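Wundport toy library opens its doors to every family in town from January
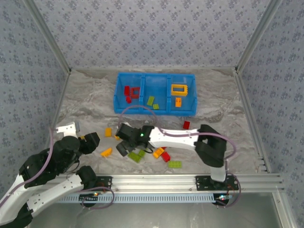
WUNDPORT, 4 November 2019 – After 7 very happy years in a back room on the harbour road, the Larine Toy Library is moving into a bigger home in the old Xiao furniture shop, and we would dearly love everyone in Wundport to come along and borrow something!

The library now has 1422 toys, games and puzzles on its shelves, from baby rattles and building bricks to board games that will keep a whole household busy through a rainy half-term. There are 498 families on the books at the moment (some of the parents borrowed from us when their eldest was still in a pram, which makes us feel rather old), and the new rooms mean we can at last take names off the waiting list.

Membership will stay free for children under five, and a small yearly fee covers everybody else. Toys can be kept for three weeks, and longer if you ring and ask nicely.

Cuiping Jiang, who founded the library, said: "I started with two boxes of jigsaws and a borrowed table, and I still can't quite believe we need a shop to hold it all. Children grow out of things so quickly, and it is lovely to see a toy go home with somebody new."

The move has been helped along by a gift from local paint makers Ralier, whose staff will be decorating the story corner before Christmas.

We are also looking for good clean bricks, wooden trains and dressing-up clothes. Please bring them to the harbour road during normal opening hours, and ask for Xinyi Kang at the desk.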